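Textiles and Clothing Technology

November
Benedek Dudás and Kálmán Bárány

Chapter 4
Surface, Edge and Fold

Cloth is specified by weight, construction and finish. Weight is given in grams per square metre and is measured on a conditioned sample. Construction records the weave, the yarn count in each direction and the twist. Finish covers any treatment applied after weaving, including washing, brushing and coating.

These values describe flat cloth. A made-up garment behaves differently at the seams, where several layers are stitched together and stiffness rises sharply. In the Nusumby trials, 658 seams were bent over a fixed bar and the recovery angle read after 20 seconds. Of these, 296 failed to return to within the limit set by Szekeres for flat cloth of the same weight. The method is set out in Section 4.3.
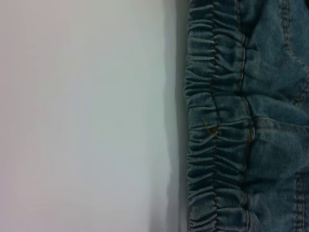
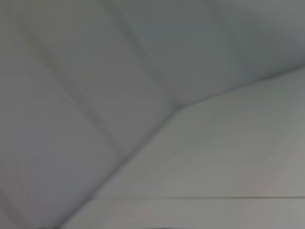 Fig. 4.1 Pale surfaces at close range; the first also shows a blue denim garment, at right.

Shrinkage is treated separately in Section 4.4. It must be measured along the warp and the weft, as the two seldom agree. The Grasteck table gives allowances for untreated cotton only and should not be applied to blends.

Abrasion is dealt with last. Samples are rubbed for 4,000 cycles under constant load and then weighed. Loss of mass is a poor guide to change of colour, and the two are reported in separate columns.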